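The white table problem

Glass tops are back in the workroom, and they show everything. A feature on living with one.

1/13/21

Three months in and the glass still wins. Every morning, same deal: wander in with a coffee, flick the overheads on, and there they are, two long bars of light lying in the tabletop like they pay rent.

White glass. Big slab of it, thin black metal edge. It looked brilliant in the showroom at Stornov, where nothing had ever been put down on it. Looked brilliant for most of December too, mainly because we were all at the beach.

Then work started again.

The case for it first. It's flat, properly flat, which our old timber bench hadn't been since the colour wore off its top. Glue peels off. Marker wipes off with a damp rag, mostly. And for small bits and pieces, the sort that roll under things and vanish for a fortnight, a white surface is hard to beat. Put down something orange or lime green and you can find it from the doorway.

The case against: fingerprints, glare, noise. Put a mug down too fast and the whole room looks up. Scuffs as well. Little dark ones, and nobody owns up to them. 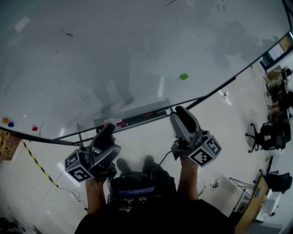

Small, bright and easy to find: colour on white glass. The scuffs are there too, left side.

We priced three tables before settling on glass. The Eberhard was laminate, $521, sensible, grey, dull as a wet weekend. The Brurano had a lovely edge and legs that wobbled if you so much as leant on it. The glass one cost more than either and took 17 days to turn up, and then it wouldn't go round the corner in the hall. Door off its hinges. Neighbour's trolley. A fair bit of langauge.

Worth it? Ask me on a cloudy day.

What goes underneath is the other thing. With a timber bench you shove everything below and forget it. Glass edges draw the eye downward for some reason, straight to the cardboard box you've been meaning to flatten and the power board with its nest of cables. Our floor is white tile, so no help there either. Each cord shows up like pen on paper.

Hazard tape has been the surprise. Yellow and black stripes on the floor, cheap as chips, and people walk around a taped line when they'd happily step over a bare one. It won't suit a dining room. In a workroom it looks like you meant it.

Chairs: black, on wheels, kept over by the desks. We tried them at the table for a week and the armrests kept kissing the metal edge. Now it's a standing table and everyone's calves have an opinion. Wear decent shoes – tile is murder by three in the arvo.

Cleaning, then, seeing as that's what everybody emails about. Skip the blue supermarket spray, it smears under overhead light. Warm water, tiny drop of dish soap, one cloth to wash and another to dry. Go in one direction. The dark scuffs need a melamine sponge and a light hand. Pesent do a glass paste for $138 a tub, and no, we haven't bought it, and at that price we're not going to.

Small parts live in a tray. Dark one, so the red and blue bits stand out on it and the tray itself stands out on the white. Sounds fussy. Takes ten seconds at the end of the day and it has cut the crawling-about-on-tiles to nearly nothing.

Lighting is still a work in progess. Moving the table sideways would shift the reflections, but then it blocks the run to the long desk by the wall. A matte film was suggested. Bought a sample, stuck it down, bubbles everywhere, peeled it off again. Next up is a diffuser for the overheads, if the landlord ever rings back.

Would we get another? Probably, a smaller one. And we'd measure the hall first.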